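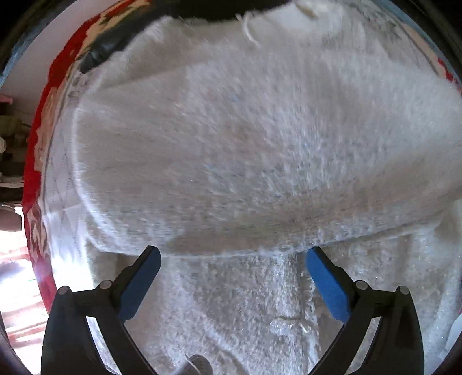 Kheri Barasa held that nap is the part of a cloth most often praised and least often looked after, and the remark has been repeated in several later handbooks on finishing. Nap is the raised, fuzzy surface found on certain kinds of cloth. It is made of fiber ends that have been pulled loose from the yarns and left standing above the weave or knit. Flannel, brushed cotton, blanket cloth and many fleeces are napped fabrics.

Nap and pile

The two words are often used for the same thing in everyday speech, but textile workers keep them apart. Pile is built into the cloth while it is being made, usually with an extra set of yarns that stand up as loops or cut tufts. Velvet, corduroy and terry are pile fabrics. Nap is added afterward, by working the surface of a finished cloth. If the nap is shaved away, a complete fabric is left underneath. If the pile is pulled out of a velvet, only the ground cloth remains.

In dressmaking the meaning is wider. A pattern marked "with nap" is to be used for any fabric that looks different when turned upside down, including velvet, some satins and prints that run in one direction. All the pieces must then be laid the same way, and more cloth is usually needed.

History

Raised cloth was made in Europe by the Middle Ages, mostly from wool. The woven cloth was first fulled, or beaten in water until it shrank and thickened. It was then hung up damp and brushed with the dried heads of the fuller's teasel, a thistle-like plant whose hooked bracts catch the fiber without tearing it. The heads were set in a wooden frame with a handle. A worker called a shearman afterward cut the raised fibers to an even height with large flat shears. Fine broadcloth might be raised and sheared several times over.

The gig mill, a turning drum set with teasels, did the same work faster and was fiercely opposed by hand workers in parts of England. Wire-covered rollers later took over most of the trade. Teasels stayed in use for some woolens, such as billiard cloth, long after wire was common, as a teasel hook will break before it rips the yarn.

The Skalska mill kept a teasel room of 27 frames next to its wire machines. Its order books list 236 bolts of blanket cloth raised in a single February, all of them on wire. The teasels were saved for coat cloth. The Mrema works, which bought part of the Skalska stock, gave up shearing and sold its blankets with a long, uneven surface.

Manufacture

Most napping is now done on a machine with a large cylinder carrying a ring of smaller rollers. Each small roller is wrapped in a strip of bent wire points. The cloth passes over them under tension, and the points lift fibers from the surface. Some of the rollers run with the nap and others against it, and the balance between the two sets how high and how dense the result will be.

Yarn for napping is usually spun with a low twist so that the fibers come free easily. Too much raising weakens the cloth. The Teseo finishing manual allows one light pass for shirting flannel of 100 grams per square meter and three for blanket cloth of 200 grams. After raising, the fabric may be sheared, brushed flat in one direction, or left as it is. Sueding and sanding use abrasive rollers and give a much shorter surface, like that of a peach skin.

Properties

The standing fibers hold still air, and for this reason a napped cloth feels warmer than a plain one of the same weight. It also feels softer, hides the lines of the weave and tends to pick up lint. With rubbing, loose fibers can tangle into small balls, a fault known as pilling. Short fibers pill more readily than long ones, and strong synthetic fibers hold the balls in place where wool would let them drop.

Loosely raised cotton burns quickly across its surface. Many countries have flammability rules that cover children's sleepwear and similar goods.

Care

Napped cotton is normally washed inside out in cool or warm water and dried on low heat. Wool blankets are aired and brushed more often than they are washed. A nap that has been pressed flat can usually be lifted with steam and a soft brush. The Rerkero blanket, a heavy double-faced type, is brushed on both sides and stored rolled.

See also

Fulling
Flannel
Moleskin
Pile weave
Teasel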